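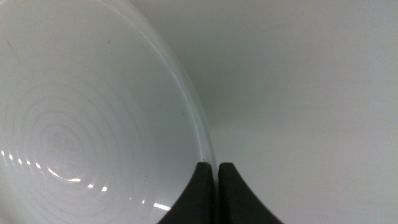 Stockage derrière compteur : la zone de Vimard règle ses priorités

Sur la zone d'activités de Vimard, les ombrières photovoltaïques produisaient depuis deux étés lorsque la question du stockage a été posée. Le poste de livraison était dimensionné pour le soutirage des ateliers, et l'injection avait été limitée par la convention de raccordement à 50 kW. Les jours de forte irradiation, l'onduleur écrêtait dès la fin de la matinée. Les relevés au pas de 5 minutes montraient un plateau net, interrompu seulement par le passage des nuages et par la reprise des compresseurs en début d'après-midi.

L'exploitant, Melton, a retenu une batterie lithium fer phosphate raccordée en courant alternatif, en aval du compteur. Le couplage en courant continu aurait évité une double conversion, mais il imposait de remplacer l'onduleur existant et de reprendre le dossier de conformité. La puissance du convertisseur bidirectionnel a été fixée à 30 kW. Avec une capacité utile correspondant à deux heures de décharge à pleine puissance, l'ensemble tient dans une armoire extérieure posée sur dalle, à distance réglementaire du local des transformateurs.

Le matériel a posé peu de difficultés. La conduite de l'installation en a posé davantage. Trois usages se disputent la même réserve d'énergie : absorber le surplus solaire, réduire la pointe de soutirage, rester disponible pour une demande de flexibilité. Chacun se calcule séparément. Leur addition, telle qu'elle figure dans beaucoup d'études préalables, surestime les recettes, car une batterie pleine à midi ne peut plus rien absorber et une batterie vide au redémarrage des lignes n'efface aucune pointe. 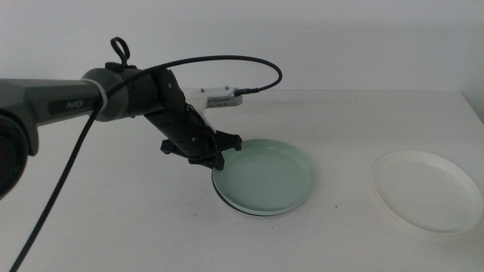
Bepari, qui a posé l'armoire, défend une lecture plus sévère : le cumul des usages devrait être exclu du plan de financement la première année, le temps de disposer d'une courbe de charge complète, hiver compris, et le site devrait être jugé sur la seule autoconsommation.

Melton n'a suivi cette position qu'en partie. Le plan de financement intègre l'autoconsommation et la réduction de la puissance souscrite ; la flexibilité y figure pour mémoire, sans montant. La hiérarchie est inscrite dans le système de gestion d'énergie, fourni par Clidik, sous forme de règles fixes. Le seuil d'injection prime. Vient ensuite la pointe de soutirage, surveillée sur une fenêtre glissante de 10 minutes. Le reste est traité selon l'état de charge.

Un algorithme prédictif avait été envisagé. Il suppose une prévision météorologique locale et un calendrier de production des ateliers – or ce calendrier change souvent la veille, parfois le matin même. Les essais menés en novembre sur données enregistrées ont donné un gain faible par rapport aux règles fixes, avec des écarts importants d'une journée à l'autre. La fonction est restée installée, désactivée.
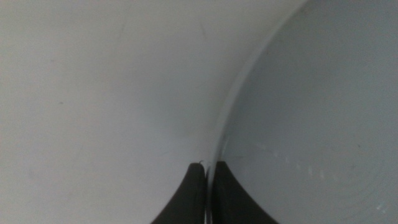
Reste la tenue de la mesure. La limitation dynamique de l'injection repose sur un analyseur placé au point de livraison, relié au contrôleur par une liaison Modbus. En cas de perte de communication, l'onduleur doit se replier sur une consigne basse. Le délai de repli a été réglé à 2 secondes, puis vérifié par débranchement de la liaison en pleine production. Lors du premier essai, un commutateur réseau conservait la dernière valeur en mémoire et masquait la coupure ; il a été retiré de la chaîne.

Le sens des transformateurs de courant mérite la même attention. Une inversion sur une seule phase passe inaperçue à faible charge et fausse ensuite toute la régulation. Le procès-verbal de mise en service comporte désormais un relevé phase par phase, batterie à l'arrêt, en charge puis en décharge.
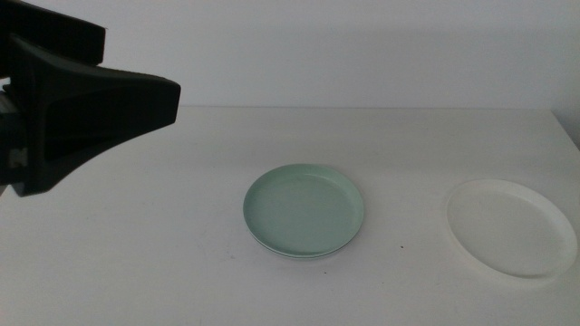 Temps de lecture : 5 minutes

Côté entretien, le contrat prévoit une visite annuelle : serrage des connexions, contrôle thermographique, nettoyage des filtres, test de la détection incendie. La capacité résiduelle est mesurée par un cycle complet à courant constant. L'état de santé affiché par le contrôleur de batterie n'est pas opposable au fournisseur – la clause de garantie renvoie explicitement à ce cycle, température ambiante consignée.

Une extension des ombrières est à l'étude sur le parking nord. Elle modifierait la puissance installée sans toucher à la limite d'injection, et la demande adressée au gestionnaire de réseau porte pour l'instant sur la seule mise à jour du schéma unifilaire.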